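Sutter Consumer Testing
Call for participants: household reading and hearing study, Badthorpe

Reference: 827
Posted: Tuesday, December 20, 2022

Sutter Consumer Testing is recruiting adults for a study of printed instruction leaflets. The study measures how long readers take to find a given fact in a leaflet, and whether background speech in the room changes that time. Sessions are held at our Badthorpe premises throughout March.

What taking part involves

Each participant attends one session of 135 minutes, including two breaks. You will be seated at a desk and given a series of leaflets covering kettles, smoke alarms, garden chemicals and similar goods. For each leaflet you will be asked to find a stated item, such as a storage temperature or a cleaning interval, and to mark it in pencil. In half of the trials a recording of conversation will be played through headphones at a moderate level.

A short hearing check is carried out at the start. It is a screening measure only and does not replace a clinical test. Results are not passed to your GP.

Sessions run in groups of 4. Participants work separately and do not see one another's answers.
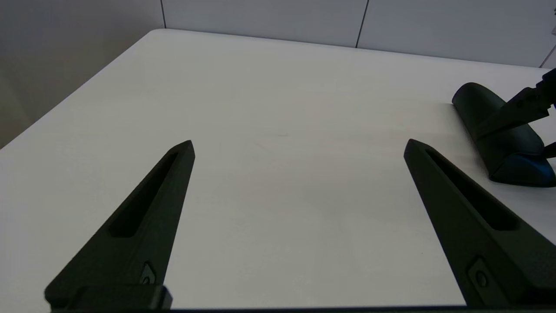
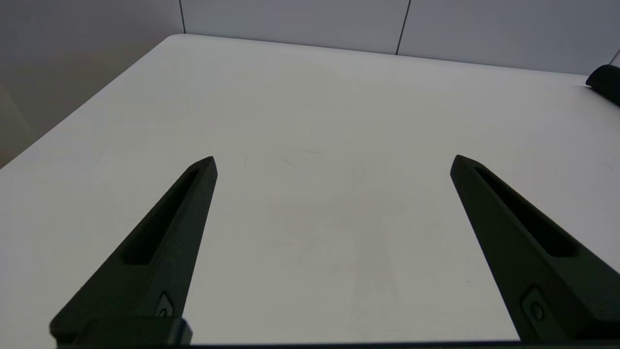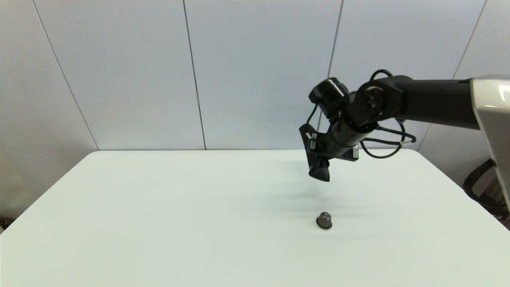

White tabletops at Badthorpe.

Who can apply

You should be aged 18 or over and able to read English comfortably in ordinary print. Reading glasses and contact lenses are permitted and should be brought if you normally use them. Hearing aid users are welcome but should say so when applying – a separate set of headphones is provided.

We cannot accept applicants who have written or edited product instructions for a living, or who took part in the earlier Nenar leaflet study. Employees of Sutter and members of their households are also excluded.

Payment

Participants receive £40 on completion, paid by bank transfer. Travel within the Badthorpe bus zone is refunded against a ticket or receipt. Anyone who withdraws after the first break is paid in full.

Data

Marked leaflets and timing records are stored under a participant number. Names and bank details are kept separately on the Kuvumar booking system and deleted once payment has cleared. You may ask for your results to be removed at any point before the analysis begins.

How to apply

Write to Verena Widmer, Study Coordinator, at the Badthorpe office, quoting the reference number. State your age, whether you use glasses or a hearing aid, and which weekdays you can attend. Morning and afternoon sessions are available – there are no evening sessions. Applicants will be told the outcome in writing, and those accepted will receive a consent form to sign and bring with them.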